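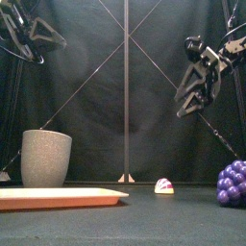 Call for Participants: User Evaluation of the Kuusk Two-Arm Tabletop Kit

Bevell invites applications from adults who wish to take part in a paid evaluation of the Kuusk kit, a pair of tabletop robot arms sold with grippers, a work mat and control software. The evaluation is conducted on behalf of the manufacturer, Zondska, and its findings will be used to revise the printed manual and the training lessons supplied with the kit before its release to schools and small workshops.

Purpose of the evaluation

The kit is intended for buyers with no engineering background. Zondska has tested it with its own staff, and now requires the judgment of people who have never used it. Participants will operate both arms by hand controls and carry out short pick-and-place tasks with everyday items and toys, such as a cup, a tray and a bunch of toy grapes. They will then rate the controls, the instructions and the comfort of the seating position. Speed is recorded, but payment does not depend on it.

Who may apply

We are seeking 24 participants. Applicants must be 18 years of age or older, able to read instructions in English, and able to sit at a table and use both hands for the length of a session. Eyeglasses and contact lenses are acceptable. Left-handed applicants are especially encouraged to apply, as few took part in the previous round.

Persons employed by Bevell or Zondska, and members of their households, are not eligible. Applicants who have worked with a two-arm system in the past year are asked to state this on the form. A limited number of places – 4 in all – is reserved for experienced operators.

Schedule and location

Each participant attends two sessions at the Bevell test rooms, Stoslow Building, second floor. A session lasts three hours, including a rest break. The first covers setup and basic movement with one arm. The second covers tasks that use both arms, followed by an interview. Sessions are held in December, in the morning or the afternoon, and Wednesday evening places are available for applicants who work during the day. The building has step-free access from the parking lot.

Payment

Participants receive $100 for each completed session. Payment is made by bank transfer after the second session. A participant who withdraws early will be paid for any session already completed.

Recording and privacy

The work area is recorded on video during all tasks, and the movements of the arms are logged. Interviews are recorded as sound only. Names are stored apart from the recordings, and Zondska will not receive contact details. A consent form will be sent with the offer of a place and must be signed before the first session begins.

How to apply

Application forms are available at the Bevell front desk or by mail on request. Completed forms should be marked "Kuusk Evaluation" and addressed to Natsumi Nagano, Participant Coordinator. Questions about the tasks or the equipment may be directed to Eduardo Serrano, Test Lead. Requests for adjustments to seating, lighting or session length should be noted on the form. All applicants will receive a written reply.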